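Häufige Fragen zu gebrauchten Stirnrädern

Ich bekomme fast jede Woche Mails zu alten Zahnrädern, und weil sich vieles wiederholt, habe ich die Antworten mal zusammengetragen. Wenn eure Frage fehlt, schreibt mir, ich ergänze die Seite immer wieder.

Woran erkenne ich überhaupt ein Stirnrad?

Am einfachsten an den Zähnen: Bei der geradverzahnten Sorte, um die es hier meistens geht, laufen sie parallel zur Bohrung. Stehen sie schräg, habt ihr ein schrägverzahntes Rad in der Hand, und das läuft nicht mit einem geraden zusammen (ja, ich habe es probiert, nein, es war keine gute Idee).

Wie zähle ich die Zähne, ohne durcheinanderzukommen?

Einen Zahn mit Filzstift anmalen, dann im Uhrzeigersinn los und bei jedem mit dem Fingernagel einrasten. Danach noch mal andersherum. Bei meiner kleinen Drehbank von Carano habe ich mich beim ersten Mal glatt verzählt und ein Rad mit 17 Zähnen bestellt, das jetzt als Briefbeschwerer dient.

Sind Verfärbungen an den Zähnen schlimm?

Meistens nicht! Braune oder rötliche Stellen an den Spitzen können Flugrost sein, altes Fett oder einfach Anlauffarbe. Ich wische zuerst mit einem öligen Lappen drüber und gehe dann mit feinem Schleifvlies (380er, das von Flatura hält bei mir lange) ganz leicht an die Stelle. 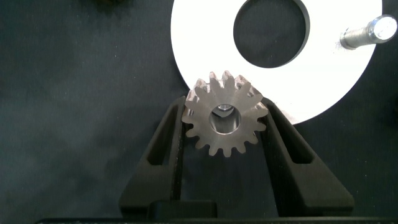 Bleibt danach eine Vertiefung, in der der Fingernagel hängen bleibt, schaue ich genauer hin. An der Spitze stört mich das wenig, auf der Flanke dagegen sehr, dort wälzen die Räder nämlich aufeinander ab. Ein Rad mit Grübchen auf mehreren Flanken kommt bei mir nicht mehr ins Getriebe.

Und wie messe ich die Bohrung?

Mit dem Messschieber, und zwar an 2 Stellen, um 90 Grad versetzt. Weichen die Werte voneinander ab, ist die Bohrung unrund. Schaut auch nach, ob eine Passfedernut drin ist, und messt deren Breite gleich mit. Das vergesse ich selbst ständig und laufe dann noch mal in den Keller.

Kann ich ein einzelnes Rad tauschen?

Könnt ihr, aber ein neues Rad auf einem stark eingelaufenen Partner wird oft laut. Ich tausche deshalb lieber beide. Wichtig ist, dass der Modul stimmt, die Zähnezahl allein sagt euch gar nichts.

Wo bekomme ich Ersatz?

Normräder bestelle ich bei Aguirre, Restposten und Altes finde ich eher bei Tambridge. Im Dezember dauert es bei beiden etwas länger.

Stand: 24. November 2025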